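Report on a Visit to the Orner Workshop

24 Feb 2021

In January I attended the open day held by Orner at its workshop in Vonness. The invitation described an afternoon on household handling, meaning the picking up and putting away of ordinary things. Attendance was limited, and visitors were received in groups of three.

The program opened with a short talk on hand-held grippers. An operator carries the tool to the desk and performs each task by hand, and the recording is later used to teach a robot arm. 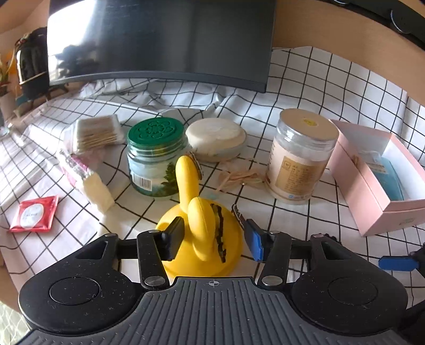 Orner stated that its collection had reached 614 recordings by the date of the visit. The firm works with Kuhlmann on the mechanical parts and with Climance on the software — an arrangement that was explained at some length. A printed handout gave the price of one complete gripper as $3,299, with delivery not included.

I was most interested in the small items. A face mask or a hair tie is thin and light, and it lies close to the cloth, so the fingers must come down very near the surface. Boxes and jars offer more to hold. The staff answered questions on this subject with patience.
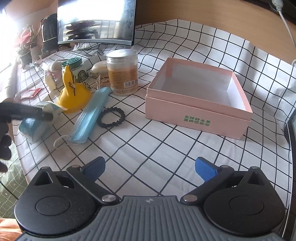
Does a visitor need technical training to follow the demonstration?
The talk was given in everyday terms, and a general interest in the subject was sufficient.

Coats were to be left at the front desk. Parking is available behind the building.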